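Lunell House, shared kitchen and laundry
Monthly inspection, July
Completed by: Ximeng Shi
Result: passed with comments, two items carried over

1. Entrance and corridor
Fire door closes on its own from fully open: Yes
Exit sign lit: Yes
Floor clear: No
Comment: Two bicycles outside room 13 again. Letter left under the door. They need to go in the shed by Saturday or they will be tagged.

2. Fire equipment
Blanket in its holder by the hob: Yes
Extinguisher pin and seal in place: Yes
Heat alarm tested: Yes
Comment: Extinguisher tag number is 429. The old sheet had it down as 132, which belongs to the one on the top landing. I have corrected both sheets.

3. Hob and extractor
All rings switch off fully: Yes
Extractor filter clean: No
Comment: Filter is sticky with grease and the fan is noisy on the high setting. Soak it overnight. If it is no better, ask Okley for a new one, as they still have the model on their list.

4. Small appliances
Plugs and leads free from damage: Yes
Test labels in date: Toaster no, all others yes
Microwave door opens and shuts properly: Yes
Microwave interior light: Working 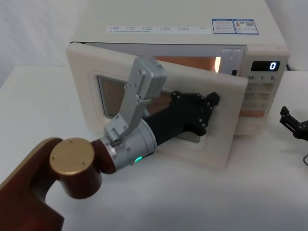 Comment: Toaster taken out of use until it has been tested. It is in the office cupboard with a note on it. Please do not bring in a spare from home. Anything with a plug has to be on the appliance list first, and that includes rice cookers and fan heaters.

5. Fridge and freezer
Fridge at 5 degrees or below: No, reading was 8
Door seals clean and whole: Fridge seal split at the bottom corner
Food labelled with name and room: Mostly
Comment: Dial turned down one step, to be read again tomorrow at 9 am. Seal reported to Tang Repairs. Unlabelled food on the middle shelf will be thrown out on Saturday morning.

6. Sockets and lighting
Sockets firmly fixed, no scorch marks: Yes
No adaptors plugged into adaptors: Yes
All lights working: One tube flickering over the sink
Comment: Tube is on order. Leave the cover alone until it has been changed.

7. Laundry
Lint filter emptied: No
Hoses dry at both ends: Yes
Drain clear: Slow
Comment: The lint filter must be emptied after every load. Drain treated with Jamix and left for an hour, then flushed through. Some improvement. Look at it again next month.

8. Cleaning of appliances
Microwave door and casing wiped down weekly: Yes, sheet signed
Kettle descaled: Yes
Toaster tray emptied: Not checked, see item 4

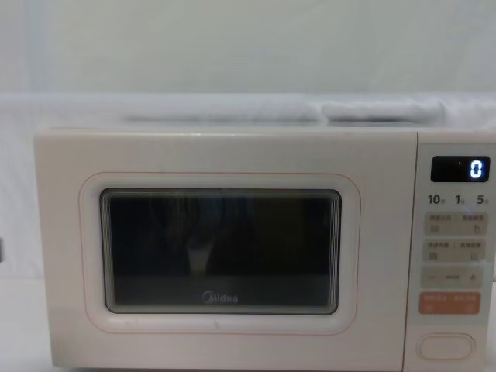

Item 8: microwave from the front.

Carried over to next month: fridge seal, laundry drain.
Copy to the office and to the kitchen noticeboard.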